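28 Jun 2026 -- sim grasping notebook, Flureo set

Long one today, so get yourself a coffee if you're reading this to catch up. I spent most of the morning going back through the wrist views from the current batch, the ones with the randomized textures, trying to decide what we keep for training and what goes back in the queue. The brown speckle is one of my favorites (I know, I know, it looks like an old video game) and it does a nice job of giving the encoder something busy to look past.

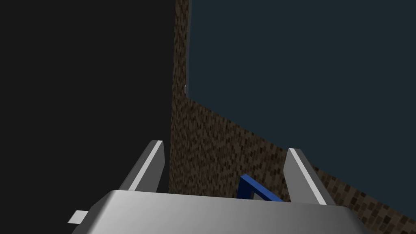
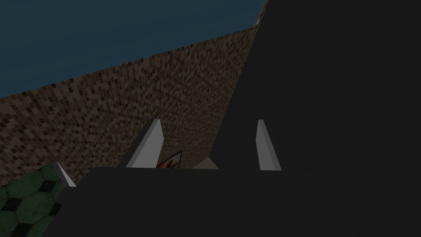 The batch stands at 2,536 episodes. I pulled 649 of them for a closer look, all ones where the gripper body hides a good part of the target on the approach. My first instinct last December would have been to throw every one of those out, and I'm glad I got talked out of it. The policy is going to meet hidden objects all day long once it leaves the simulator, and if we only ever show it nice clear views it will learn to expect nice clear views. So they stay, with one condition: the target has to be visible in at least 8 consecutive steps somewhere earlier in the episode. If it never gets that, there's really nothing to learn from except luck.

I wrote the filter for that before lunch and it's in the Dritwood repo, in the folder with the other episode checks. It reads the segmentation masks and not the color renders, so the texture swaps don't bother it. Please run it on a small slice first! It is slow -- painfully slow -- when the masks are stored one file per step, and I haven't gotten to packing them yet.

A few things I want to remember about the randomizer while they're fresh. The background draw and the object draw share a seed, which I had forgotten completely. It means certain objects keep landing with certain backdrops, and a model could very happily pick up on that and look much smarter than it is. I split the seeds this afternoon and started a fresh run of 40 episodes to see whether the pairings break up. It was still going when I sat down to write this.

Lighting is the other one. Our low setting is awfully low. I'd like to raise the floor a little, maybe keep the darkest level for evaluation only, but I don't want to change two things at once and then spend a week guessing which one mattered. Seeds first, then lights.

On labels: the Samir config still writes "open" and "closed" for the gripper and nothing in between. That was fine for the blocky shapes, but for the thin-rimmed things in the Nutmont object pack I'd much rather log the finger width as a number and let whoever trains on it choose a cutoff. Changing it means touching the loader too, so if you have scripts that read that field, leave a note under this entry and I'll hold off until you've had a chance to update them.

Still to do:

- pack the masks
- compare object and backdrop pairs, old seeds against new
- rerun the visibility filter with the window at 8 and then at something shorter
- clear the old renders off the shared drive, which is nearly full again (mostly me, sorry)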